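Salleck Games Releases Two Bornness Adventures and Answers Its Doubters

26 August 2021 – Salleck Games has put out two new adventures for its fantasy roleplaying game Bornness. 'The Toll at Kulum' and 'Thambiah's Debt' are on sale now as PDFs, with print copies to follow in October.

We have read enough press releases that promise a new age of tabletop play. We don't believe them and we don't expect you to believe one from us. These are two adventures. One is set in a river town and the other in a prison for bad debtors. Both have maps. 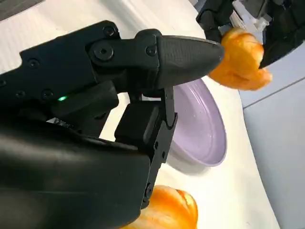 'The Toll at Kulum' runs to 92 pages and began as a complaint. Ariel Maglaya, who wrote it, was tired of town adventures where every shopkeeper has a secret and none of them has a price list. Kulum has a price list. It also has a bridge, a tax on the bridge, and a thing under the bridge that the locals swear is a machine. Whether it is a machine is left to the gamemaster, and the book gives fair evidence both ways.

'Thambiah's Debt' is shorter and meaner. The characters wake up owing 3,015 silver marks to a man who died before any of them was born. His heirs have the papers. The papers may be forged, but the locks are real, and the prison court sits only when the judge feels like it. Bartosz Duda wrote the adventure and drew the maps.

"I don't trust any adventure that says it can be run with no prep," said Duda. "You'll need to read this one. Read the part about the judge twice."
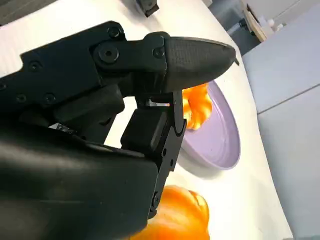

Do I need the Bornness core rules to run these adventures?

For 'The Toll at Kulum', you do. 'Thambiah's Debt' comes with a short form of the rules and 16 ready-made characters, so a new group can try the game before paying for the big book.

Playtest groups did not agree on much. Several found the bridge tax dull until they tried to dodge it. One group paid the debt in full, an ending we had not planned for – it is now in the book. We have left out the kinder quotes, as every publisher has kind quotes.

Both adventures are sold through the Salleck web store. Buyers of the print editions will get the PDFs at no extra charge. Review copies are available on request, and bad reviews will not affect future requests.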